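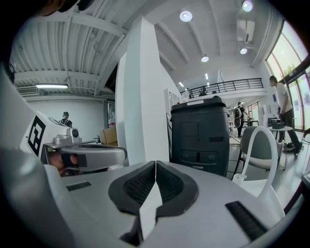

Jun 21, 2020

My first match in three months, and my legs are telling me about it. The club at Morard opened the outside courts again in April, but I waited, and today Sakda Limsakul finally convinced me to play.

I lost 6-4 3-6 10-8. We did not play a full third set, only a tiebreak to ten, and I think this was good for both of us. I was serving well in the beginning. At 4-4 I made two double faults in one game and gave him the set like a present. 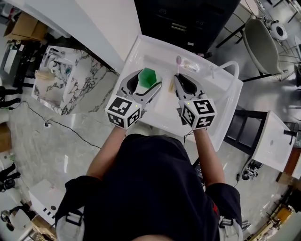

In the second set I stopped going for the lines and played high balls to his backhand. He does not like this. It is not beautiful tennis, but I won five games in a row with it. Then in the tiebreak I was ahead 8-6 and began to think about the score – always my old problem. Four points later we were touching rackets at the net.

My ranking in the club list is now 40. Before the winter I was 13, so I have a long way to go back. The next tournament is the Tadard Cup, and the entry closes soon. Sakda says I should enter the doubles also, with him. I have not decided. 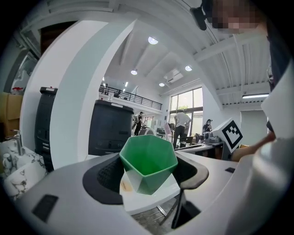
The green cup, held upright.

My new strings are too tight. I asked for 2 kilos more than usual and my elbow does not agree. Tomorrow I will bring the racket back to the shop in Ntuli and ask for the old tension.

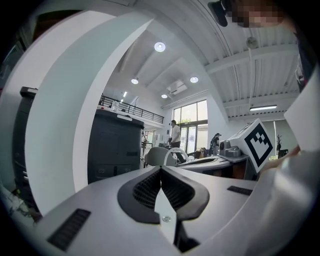

Black pads on the white gripper.

In the evening I watched an old final on television and fell asleep before the last set. I still do not know who won. I must buy new balls, stretch the calf, and practice only second serves until it is boring.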